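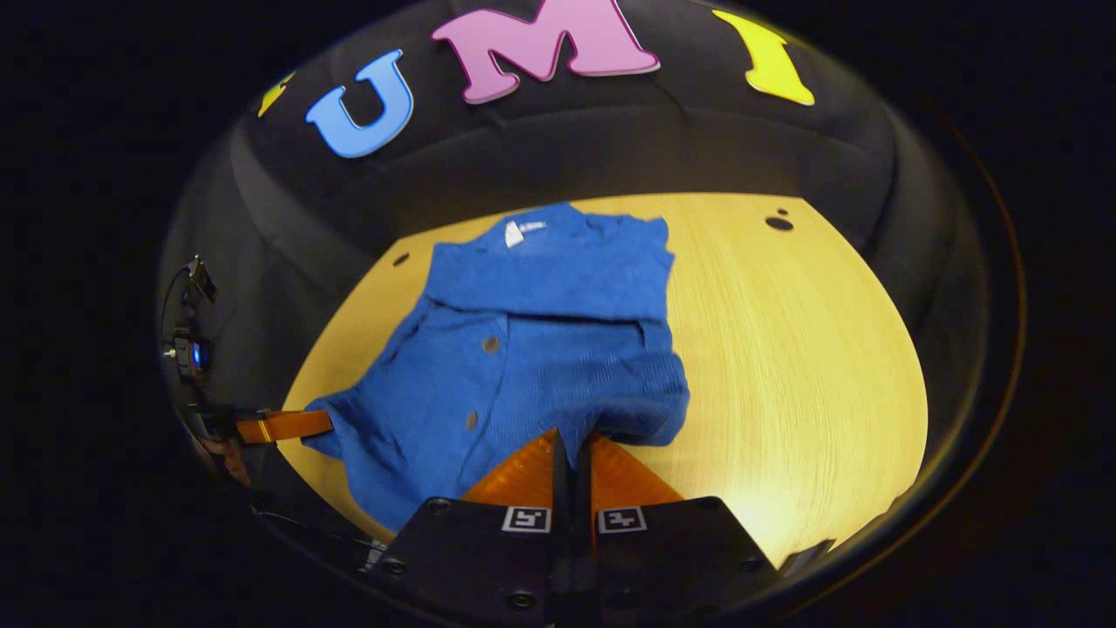

Foam letters on the gray backdrop, bench side.

Notebook > Travel > Crossings and transfers

2/21/20
Posted by the Gramen route desk

Transfer timing, Iltine side. Third pass through the numbers, now with the Kolev shuttle data merged in.

Working set is 251 logged transfers, airport curb to far side of the footbridge. Dropped the ones with no exit stamp. Clock starts at the curb, not at the gate, so do not compare with the old sheet.

Main delay is still the ticket window. The walk itself hardly varies. Bag check adds time only when two flights land close together, and the Forico coach makes it worse if it unloads at the same door.

Changed the planner as follows. Minimum connection is now 100 minutes with a checked bag. Carry-on only stays where it was until I have more evening records. Coach transfers get their own line — they were being averaged in with the shuttle and pulling the figure down.

Fare table: the 600 pass covers the shuttle and the bridge but not the late coach. The footnote had this backward. Fixed in the master, not yet in the printed card.

Open items:
- Evening records for March, at least three weeks of them.
- Lane 3 closes early on some dates. Need the posted schedule, the web page is out of date.
- Time zone field. Two entries came through an hour off and I corrected them by hand — check the import.

Rerun after the March schedule loads. Old output is in the archive folder under the same name.

Comments

bridgewalker: Does the 100 include the wait for the shuttle or only the ride?

route desk: Includes the wait.

tz_offset: Import problem is on the Kolev files only. Mine had it too.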